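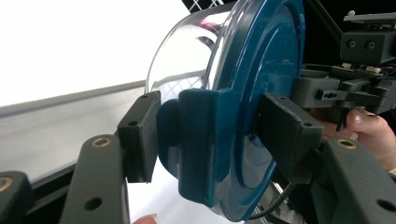

A food storage container is a reusable vessel with a lid, used to keep food in a pantry, refrigerator or freezer. Common body materials are glass, polypropylene and stainless steel. Polypropylene softens well below its melting point and is usually molded by injection. Lids are made separately, often from a more flexible plastic, and close by friction, thread or clip. A gasket, where fitted, is normally silicone.

Capacity is stated in milliliters or fluid ounces. An 800 ml container holds slightly more than 27 US fluid ounces. Stacking sets share one lid diameter across several body heights.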